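Furnar Student Robotics Club
Two-Hand Demonstration Kit: Set-up Guide for New Members
Revised August 2020

Section 5. Recording a Table Task

Read Section 4 (Mounting and Cable Routing) before starting this section. The steps below assume that both handheld grippers are assembled, that the table rig is locked, and that the Skulex recording program opens without an error message.

5.1 Before you start

Each recording is called a run. A run is one complete performance of one task by one operator. The files from all runs go to the shared Wynne folder, where the training group picks them up. A run with a missing camera stream cannot be repaired later and is deleted.

You need:
- Left and right handheld grippers, with cameras attached
- Task card
- The objects listed on the task card
- 300 GB of free space on the recording computer

CAUTION: Do not lift a gripper by its cable. The connector at the camera end is not rated for the load.

CAUTION: Keep fingers and sleeves out of the jaws while closing them.

5.2 Checking the grippers

1. Open and close each gripper five times. The motion should be smooth over the full range.
2. Check the screws on both fingers of each gripper. Tighten any loose screw by hand with the short driver. Do not use a power tool.
3. Wipe the camera lenses with a dry cloth.
4. Start Skulex and select Devices. Both grippers and the head camera must show a green mark.
5. Set the frame buffer to 200 for every camera. The default of 716 causes dropped frames on the older computer.

Note: If a gripper shows a yellow mark, unplug it, wait for the mark to disappear, and plug it in again. If the mark stays yellow, restart Skulex.

5.3 Placing the objects

Task card Fevora-5 uses a bowl, a plate, and a tray. The operator moves the bowl between the plate and the tray and then lets go of it.

1. Put the tray on the tabletop with its long side toward the operator. Leave enough room beside it for the plate.
2. Put the plate flat on the tabletop. It must not touch the tray.
3. Put the bowl at the starting place given on the task card, right side up.
4. Move each gripper through the area by hand without recording. Neither cable should drag across an object.

Note: Small changes in object position between runs are wanted. Do not mark positions on the table with tape.

5.4 Recording the run

1. Hold one gripper in each hand and stand facing the table.
2. Bring both grippers into the view of the head camera and hold them still until Skulex gives the start tone.
3. Approach the bowl with the jaws open. Close them on the wall of the bowl. Do not press down on the rim.
4. Lift the bowl clear, move it at an even speed, and lower it until the base is fully supported.
5. Open the jaws and draw the gripper straight back before moving it sideways.

Views from a Fevora-5 session, head camera first, then two from gripper cameras:
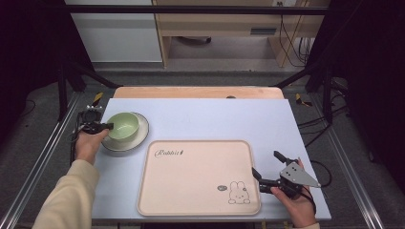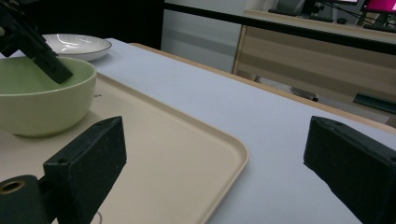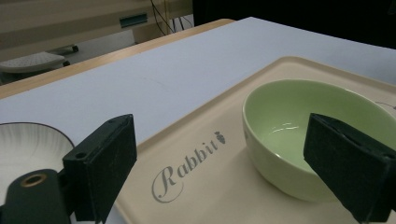 6. Return both grippers to the holding position and wait for the stop tone.
7. Enter the result in the run window. Use DONE, DROPPED, or STOPPED. A run in which the bowl tips over but is set upright again is entered as DROPPED.
8. Reset the objects as in 5.3 and begin the next run.

CAUTION: If the bowl slips, let it fall. Do not try to catch it with the other gripper. Stop the run and check the bowl for chips before using it again.

5.5 Checking the files

1. Open the last run in the Skulex viewer and play all streams together.
2. Find the moment when the jaws close. It must fall at the same time in every stream that shows it. If it does not, repeat the clock check in Section 3.
3. Confirm that the fingers of each gripper can be seen in that gripper's own camera view. If they cannot, the camera mount has turned and must be reset.
4. Copy the session to the Wynne folder. Leave the originals on the recording computer until the training group confirms the copy.

Stop after 200 runs on one task card and change cards. Operators should change places at least once per session.

Continue with Section 6, Shutting Down and Storage.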